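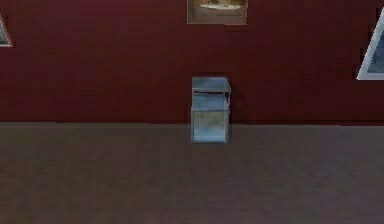
Lorow Household Demonstrations – data card

Print | E-mail this page

Version 4, last changed 2024-02-16
Maintained by: Cliratel, home robotics group
Contact for data questions: Janelle Ambrosio

Summary

Lorow is a set of demonstrations recorded in simulated homes. A person drives a virtual robot through a household task from start to finish, and we save the camera views together with the commands that were sent. The set is meant for training policies by imitation. It can also be used for pretraining a vision encoder, though we have only tried that on a small scale.

The release has 397 demonstrations across 93 tasks. Coverage is uneven. Tasks that involve opening or closing something have the most examples, and tasks that need both arms have the fewest. Check the task index before you plan a split.

How the examples were gathered

Rooms come from our Destham scene pack. An operator sits at a desk with two hand controllers and sees the robot's own camera view on a monitor. Driving and recording both go through Javier, our teleoperation client. Operators read a one-sentence instruction, press record, do the task and press stop. They may restart as often as they like, and restarts are kept in a separate folder.

Nearly 700 attempts were recorded in all. Attempts were dropped from the main set if the task was not finished, if the simulator let an object pass through another one, or if the operator stopped moving for a long stretch in the middle. Dropped attempts are in rejected/ with a reason code, and some people may find them useful for training a success detector.

Stretches where the robot is only traveling are kept. Many views therefore have no arm in them and no object close enough to pick up, just floor, walls and whatever furniture stands nearby. We trimmed these out in earlier versions and put them back in November after users told us their policies did badly at the start of a task.
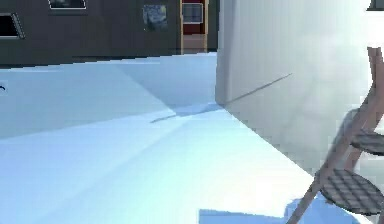 Eilidh Yule wrote to us that the travel segments should be left out of the default loader, as they take up training time and teach the model very little about handling objects. She would prefer a flag to switch them on. We have added the flag (include_travel) but left it on by default. Her other point, that the segments should be labeled, was a fair one, and each step now carries a phase field with the value travel, approach or contact.

Contents of one demonstration

meta.json – task name, instruction, room name, operator code, random seed
head/ – frames from the head camera
wrist_left/, wrist_right/ – frames from the wrist cameras
actions.npy – base, torso, arm and gripper commands, one row per step
state.npy – joint positions and base position
phase.npy – travel, approach or contact

Frames and rows share one step index. If the counts differ, the demonstration is damaged and should be downloaded again.

Known problems

Doorways are the weakest part of the set. Most operators took a wide path and went through at low speed, so there are few examples of a quick or tight pass. The floor often changes at the threshold as well, for example from reddish-brown wood planks to plain dark gray, and a policy trained on few rooms can pick up on that line as a cue to slow down. Mix rooms within each batch if you can. The opening direction of the door is not stored in meta.json for older recordings.

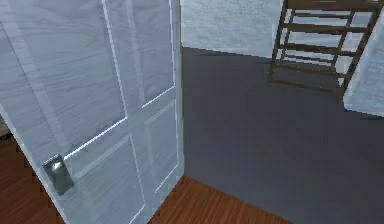 Handle labels were made by hand and need some care. We marked the center of each door handle in the head camera view, once per approach segment, and the point is carried forward by projection until contact. It drifts when the base turns. A dark gray handle on a white paneled door is easy to find again and correct, even with a bright highlight running across the molding. Pale handles on pale doors are harder, and we know of points that sit well off the metal. Treat them as approximate.

Textures are soft in places, and small objects can be hard to make out at a distance. Lighting is fixed for each room. Nothing in the set should be taken as evidence of how a policy will do in a real home.

Loading

Use the loader in tools/. Set split to train or val. The validation split holds out whole rooms, and scores on it will be lower than with a random split – please say which one you used when you report results.

Changes in this version

Phase labels added
include_travel flag added to the loader
Duplicate seeds removed from the validation split

Shared 4 times | 0 comments

Related pages
Destham scene pack: room list
Javier client: controller setup
Lorow task index
Reason codes for rejected attempts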